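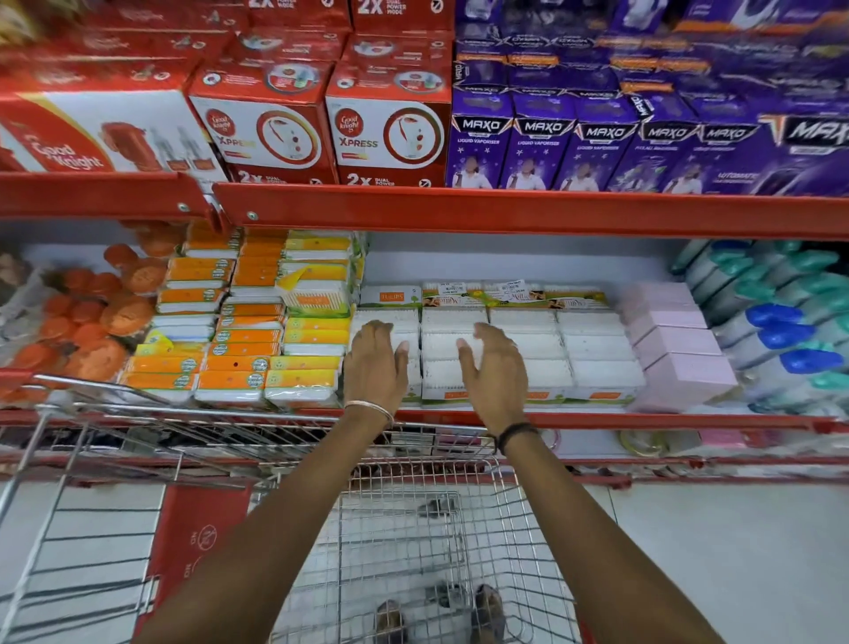
Both hands open before a block of white boxes, middle shelf. The hand tracker must hold left and right apart here, with the wire of the cart running under both arms.

Category: Perception / Shelf Reaching / Gallery

This page belongs to the Duveo project at Sasomport. We write software which predicts, from a head-level view, what item a hand is going to take, and our planner uses the prediction to choose a grasp. The present set has 152 clips, and we labelled them in June with our own tool, Kornley.

Supermarket shelves are harder than our lab shelf. The packages repeat in colour and shape, so the detector likes to join neighbours into one big object. On the top shelf, the purple Maxo boxes are a good test of this – same banner, same picture, six in a front row. The red Good Knight boxes beside them are easier for us, as the large one is tilted a little.

The labels have 2 levels: the shelf region first, then the single package. In version 23 of the model we added a penalty when the predicted target jumps between columns while the hand is still far away. It made the planner calmer, but also slower, and we are still tuning the weight.

Last update: 18 November 2021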